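Bench log, July, toast station

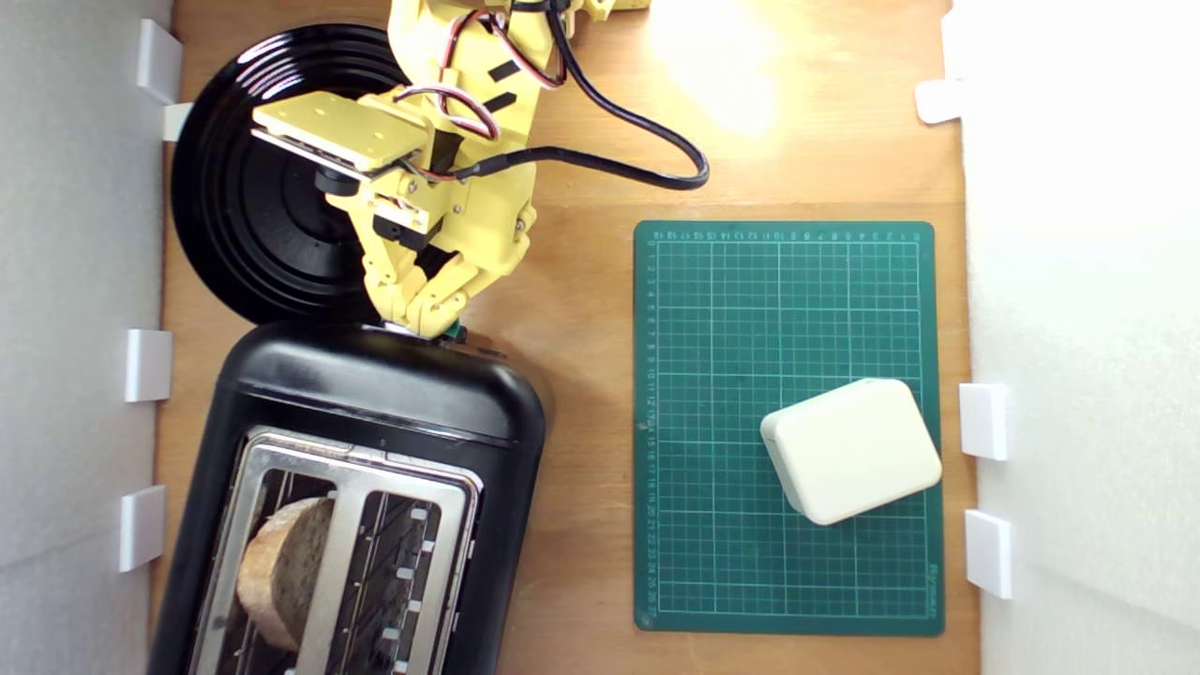 Gripper at the toaster, bread in the left slot, right slot empty.

Okay, picking up from the list I left taped to the Rukon bench. The question on the whiteboard is still "can it make breakfast yet" and my answer as of 4:30 pm is no, but it's a much more interesting no than the one I'd have given in June!

Bread first, as it's the part everybody asks me about when they wander through. We did 12 tries at the toaster today with the slice in the left slot each time, and the arm got a clean grab on 3. The other nine were mostly the same failure over and over: fingers come down onto the rim, close a bit early, and the crust folds over when they pull. Toasted slices are way easier than fresh ones (stiffer, obviously). I had a bag of the soft sandwich stuff from the Gultska market and that was hopeless, so if you're buying bread for this, get something with a decent crust. Put it on the lab card.

The slot is a mean target. A person pinches the top of the slice and wiggles it without thinking, and I catch myself doing it every time I reset. The wiggle is what I want to try next. Right now the policy pulls straight up and the slice drags on the guides the whole way, especially if it's leaning. I pulled the log for run 207 and you can see the finger current climb and then just sit there until the timeout. We should be using that as a signal to back off and rock it sideways.

Plate is its own headache. It's the glossy black one with the raised rings, and between the shine and the black toaster right next to it the depth data is a mess. I set the matte plate from the Clevavwood box out as a swap for tomorrow. If the numbers jump, great, we know. If they don't, I've been blaming the dishes for no reason and will apologize to them.

Stuff I changed:
Finger close delay up to 900 ms, was way too eager
Moved the approach point toward the middle of the slice
Left the cutting mat and the white box where they were on the right, please don't shift them, I want the same layout for the next batch

Over on the Ritchie side they've had good luck with wiping and with putting cups away, and I do think that's where the useful chores are going to show up first. Big motions, forgiving objects, who cares if you're a little off. Toast is small and crumbly and it breaks when you squeeze it. I'd trust an arm with my countertops way before I'd trust it with my breakfast.

Still to do: crumb tray (it's gross), fresh tape for the wire bundles, and somebody tell me where the spare finger screws went. I looked in both drawers.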